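What the robot is doing to our kitchen (and to me)

July 25, 2021

So, quite a few of you have asked how things are going at work since I let slip that we're getting a robot. I said I'd write it up properly and then I didn't, and in the meantime it has all got a bit more real, so get yourselves a cup of tea.

Quick catch-up for anyone new. I work in the prep kitchen at Clarkum. We make the cooked veg and the sides for office canteens, which means a great deal of washing, trimming, portioning and moving things from one container into another container. I've been on the portioning bench for three years and I like it more than I let on. There are 20 of us on days when everyone turns up.

Last winter we were told that one station was going to be automated. It's a two-armed thing with proper hands, fingers and all, and the software comes from a small outfit called Wumix. I'd been picturing one of those big orange arms from a car factory, so the fingers threw me completely. It still isn't in our building, by the way. At the moment it lives inside a computer, practising on a pretend worktop with pretend pans, and Akihiko Yoshida from Wumix comes over with his laptop to show us how it's getting on.

The first time he did this, in the break room, I think he was expecting us to ask about jobs. Getachew asked whether it washes its hands. (It gets sleeves, apparently. Disposable ones.)

Then Ainhoa, who runs our shift, asked about jobs, and I was glad she did it early on while everyone was still listening. The answer we got was that nobody is being let go, that two people come off portioning and go elsewhere, and that anyone who wants to can train to look after the machine. I've got that in writing. I've also worked in enough places to know what writing is worth after a change of manager, so I'm pleased and I'm keeping the letter, both.

I put my hand up for the training. I'm still a bit surprised at myself! My part so far is sitting with Akihiko and telling him how we do things, and I can't tell you how hard that is. You try explaining how you pick up a squash. I said "well, you just pick it up" and he waited, very politely, and then I had to think about where my thumb goes. We spent most of a morning on it. Do I take it from the top or from the side? What if the stalk's in the way? Do I look at the tray before I let go, or am I already looking at the next one? (The next one. Always the next one. I had no idea.)

He sets up the pretend counter, we talk about what's on it and what ought to go where, and I say if anything would never happen on a real bench. A single green veg sitting in a frying pan, for instance, with a whole big white tray standing empty. I told him that at our place that tray would have been full before he'd finished his sentence, and he wrote it down. 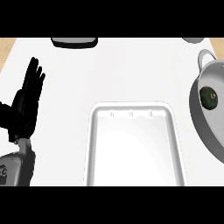
What's changed already

You'd think nothing would be different until the thing is plugged in, but it is. The benches have been measured and re-measured. We used to put the trays down wherever suited us, and now there's tape, because the robot will want to find them in the same place and we may as well get used to it. Fasil Jemal is left-handed and had his whole bench the other way round for years, and he was properly cross about the tape. I was on his side. Ainhoa went back and got it changed so that his bench stays as it is, and the robot's station is the only one that has to be strict. It was a small thing but it made the mood a lot better.

The other change is the talking. Portioning is where we chat. It's four people facing each other doing something their hands already know, and I've heard about weddings, operations and one very long dispute over a hedge across that bench. If two of us move away and the machine comes in at the end, that's two people facing each other and a lot more noise. I brought this up and felt daft doing it, but Maritza Huanca backed me up straight away, and now there's a plan to turn the bench so the remaining pair aren't stuck looking at the back of a robot. We'll see.

And then there's wrists. I want to be fair here. Mine are bad by the end of a long week and Maritza's are worse, she's had the injections. If something else lifts the heavy trays, I'm not going to stand in the doorway with a placard.

What's next

The real one is meant to arrive in November and it'll start on the slow line, up to four hours a day, with one of us standing next to it. Getachew Fikre is doing the first lot of shifts with me. Our sister kitchen at Ulen is waiting to see how we get on before they say yes or no, which feels like a lot of pressure for someone who was only ever hired to portion carrots.

If any of you work alongside one of these already, please tell me about it in the comments, particularly how loud it is and whether you get your breaks at the same time as before. I've got another session with Akihiko coming up and we're doing lids.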